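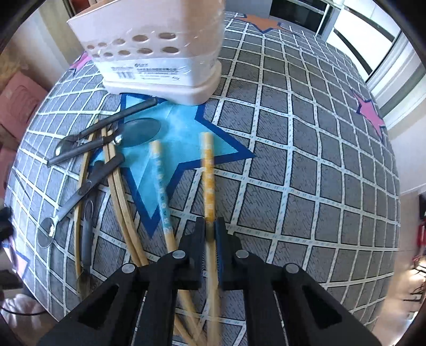

Collecting at home with the hand gripper – your questions

Last updated: December

Written for people collecting for Clesis at home. Kept short where possible. If something isn't covered, ask in the Koletti channel and it will probably end up on this page.

What am I being asked to do?

Pick things up with the gripper, put them down somewhere sensible, do it again. Each go gets recorded and becomes one example. The learning system is trained on lots of these from lots of homes.

Do I need a proper table?

No. Bed, sofa, kitchen worktop, floor, ironing board if it's steady. The cutlery set gets done on a bedspread by plenty of people and that's fine. Stars, checks, stripes, all welcome. Please don't hunt out a plain sheet, we have far too many plain surfaces from the Drummond round and the model got lazy on them.

Soft surfaces do make things harder. Spoons roll into dips. Leave them where they roll.

What's in the cutlery set?

Whatever you eat with. Spoons, forks, chopsticks, plus something to put them in – a basket, a tray, a tall mug. Long thin wooden sticks are good to have lying nearby too. They get in the way and we want things in the way.

Does the basket need unwrapping first?

Not for us. Film on, label on, barcode showing, all OK. Clear film is a pain for the model so a few examples with it are useful. Just make sure the top is open if you're going to drop things in.

How do I pick up a chopstick?

Slowly. Come down over it, line the jaws up across the stick and not along it, close until both pads touch, then lift. You can stand it up once you've got it. Grip nearer the middle if it keeps tipping.

If it spins in the jaws, carry on. If it drops, carry on as well, pick it up again in the same recording. Drops with a recovery are worth having.

Two matching chopsticks – both at once or one at a time?

One at a time. Start with the one that's easiest to reach. Both at once is a seperate task and has its own sheet.

And spoons?

By the handle where you can. Round shiny bowls slip and they also catch the light. If handles are lying over each other take the top one first. Don't fan them out neatly beforehand, a heap is what we're after.

How many examples per session?

47 is the target for cutlery. Odd number, yes, it's what fits in one upload with the current settings. Fewer is fine if you're tired. Tired examples are bad examples – jerky, rushed, lots of half closes.

How many altogether?

4000 for this round across everybody, cutlery only. Bottles and cloths come after.

How long should one example be?

As long as it takes to pick up one thing and put it down. Most people are under 20 seconds once they've settled in. If you've been chasing the same fork for two minutes, stop, move something, start a new one.

Can I move the gripper at normal speed?

A bit slower than normal. A little blur on the tip of whatever you're holding is alright. A smear right across isn't. Fast wrist flicks are the usual cause.

What about light?

Daylight from a window is good. Try not to point straight at the glass for the whole recording, the bed or table goes dark and the grey cutlery goes with it. Curtains half shut usually sorts it. Evening with the ceiling light on is fine too and we'd like more of it.

There's stuff in the background. Do I tidy?

Leave it. Cushions, straps, clothes, whatever. The exceptions are things with your name or address on, post, bank letters, screens, family photos. Turn those over or take them out of the room. Shop labels are OK.

Can other people be in the room?

Better not. If somebody walks in, stop and bin that one. Voices are not kept, sound is stripped before upload.

The dark ring round the edge of my recordings – fault?

No, that's the wide lens. Straight lines bulge as well, so a checked bedspread looks like a dome. Both normal. Don't crop and don't try to correct it.

Smudges are a fault. Wipe the lens with a dry cloth before you start.

One of my pads is coming loose

Stop using it and say so in the channel. We'll post a pair. Don't glue it, the glue changes the grip and we end up with examples we cant compare. Check both pads before each session, press along the ridges with your thumb, takes a second.

The jaws feel stiff

Look at the hinge pins first. Fluff and hair get round them, specially if you work on bedding. Pull it out with tweezers. No oil please.

What gets thrown out?

Fingers in the jaws. Using your other hand to help. Starting with the thing already gripped. Lens covered. Recordings with nothing picked up at all, unless it's marked as a miss.

In the last round we threw out 128, nearly all for the helping hand. Put the other one in your pocket if it keeps wandering.

Do I have to change the layout every time?

Every few examples, yes. Push the heap about, turn the basket, swap sides. Same layout forty times teaches it one layout.

My upload stuck

Leave it on wifi overnight. Still stuck in the morning, restart the app, the queue is kept. Anything over about 200 examples waiting and it gets very slow, so upload after each session if you can.

What's Skekudholm?

The name of the test batch. If you see it in the task menu ignore it, it's not for home use and will be taken off teh menu in the next update.

Can I keep the gripper after?

Sorry, no. Return label is in the box lid. Cutlery is yours anyway.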